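Home | Data | Shoe Care | Contact

# Plustis boot listings

Filed under: Footwear data, Leather goods

2,894 rows of retail listings for men's and women's leather boots, last updated 18/06/2025. Columns are brand, last, width, sole and price. Drevunel boots have 204 rows. Width is blank for most Vörös pairs.

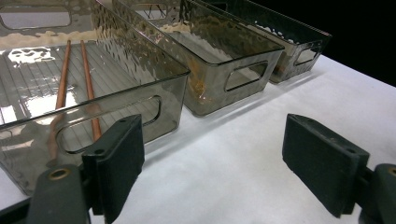
Laces are in a separate file, sorted by length and color. 

2 comments

bootlast: Are Pruvmont resoles in here?

welt_fan: No, new pairs only.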